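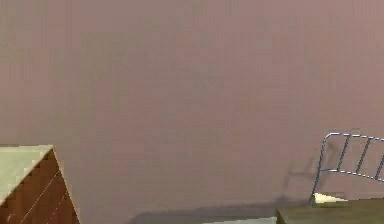
Simulated bedroom, pink wall, drawers to the left and a metal headboard to the right.

Drunance Bedrooms, release notes and data card

Hello, and thanks for downloading this! Drunance is my collection of bedroom chores for simulated robots. I started it after yet another argument about whether a machine could make a bed yet, and I wanted something I could run on my own computer and poke at in the evenings. My short answer for now is "bits of it, on a good day". The longer answer is in the data.

What's in it

There are 1175 episodes in this release. Every one is a single attempt at a single chore in a rendered room, saved with the camera views, the joint positions and a one-line instruction in plain English. There are 7 chores altogether: pulling a blanket straight, lifting a box off a bed, putting a pillow back, opening a drawer, closing it again, picking small things up off the floor, and folding a sheet in half. Folding has the fewest attempts as it kept crashing the cloth solver (sorry, I'm still working on that one).

Each episode has a result of done, partly done or failed. I marked them all myself, so expect some grumpy judgements. 376 are marked done, and most of those are drawers and boxes. Rigid things are so much kinder to you!

The rooms were built in Zatwood, a little scene builder I wrote for an earlier project, and the cloth comes from my own fork of Sanura. If you load the rooms in anything else the blankets will probably hang differently, and please don't compare your scores with mine if you do. 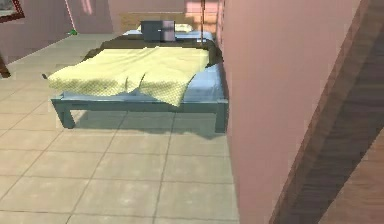 Making a bed is the chore everyone asks me about, and it's the one where my results look worst. A person grabs two corners, gives a flick and it's over. The controllers I tried want to know where the corners are first, and with a yellow blanket creased down the middle and drooping over the foot of the bed, they pick a fold and tug at that instead. Then there's the dark grey box up by the pillow. Shift it first or work round it? I score both as fine provided the blanket ends up flat, but very few attempts get far enough for it to matter.

How I split it

145 episodes are held back for testing, and they use room layouts that don't turn up in training. Please leave them alone until you've settled on your settings. The folder called vainio has my baseline controller with its config, and it's slow, so put the kettle on.

Things to watch out for

The lighting is simple and the walls are very plain, so a model that does well here may be lost in a real bedroom with a patterned duvet and socks everywhere. Friction on the floor tiles is a guess. Some camera views show mostly wall, and I've kept them in with the rest, so filter by the visibility column if you only want views with the target in them.

Changes since December

Drawer labels fixed, duplicate pillow episodes removed, instruction spellings tidied up (it was "blanket" and "blankett" before, oops). If you find something broken, open an issue and tell me the episode number.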